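Thread: Die Klage um den Filmtitel "Harasym", kurz zusammengefasst, weil viele gefragt haben.

1/ Washington Portela hat im Mai Klage gegen die Produktionsfirma Nambridge eingereicht. Er sagt, der Thriller "Harasym" erzähle einen Abschnitt aus seinem Leben nach, ohne dass er je gefragt wurde.

2/ Es geht vor allem um zwei Szenen. In der ersten verliert die Hauptfigur beim Kartenspiel ihr Boot. In der zweiten kauft sie es unter falschem Namen zurück. Portela hat beides 2 Jahre vor Drehbeginn in einem Radiointerview erzählt. 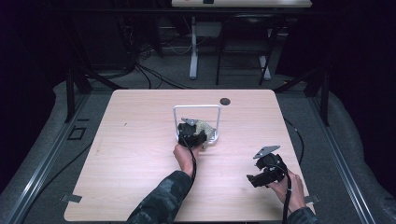
Zuletzt geändert: 5. Juni 2021

3/ Nambridge bestreitet das. Das Drehbuch habe schon vor dem Interview vorgelegen. Eine datierte Fassung hat die Firma bisher nicht eingereicht, die Frist dafür läuft noch.

4/ Portela verlangt eine Nennung im Abspann und einen Anteil an den Einnahmen. Wie hoch der sein soll, steht nicht in der Klage. Die Zahl, die gestern überall geteilt wurde, hat keine Quelle. Bitte nicht weiterverbreiten.

5/ Zur Klageschrift: Sie hat 17 Seiten, dazu kommen 707 Seiten Anlagen. Der größte Teil davon ist der Schriftwechsel mit dem Verleih Wurkska. Der Verleih selbst ist nicht verklagt.

6/ Korrektur zu meinem ersten Post von letzter Woche: Ich hatte geschrieben, der Film sei aus den Kinos genommen worden. Das stimmt nicht. Nur das Kino in Millden hat ihn abgesetzt, und zwar wegen schwacher Besucherzahlen.

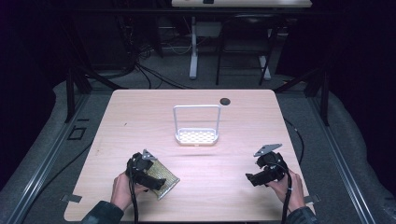 Tisch mit weißem Drahtkorb

7/ Frage aus den Antworten: Kann man eine Lebensgeschichte überhaupt schützen lassen? Bloße Tatsachen in der Regel nicht. Bei Persönlichkeitsrechten kommt es darauf an, ob die Person für andere erkennbar ist. Darüber wird hier wohl gestritten werden.

8/ Noch eine: Nein, der Regisseur hat sich nicht geäußert. Das Zitat, das herumgeht, stammt von einem Parodie-Account.

9/ Ein Termin steht noch nicht fest. Sobald das Gericht einen nennt, hänge ich ihn hier an.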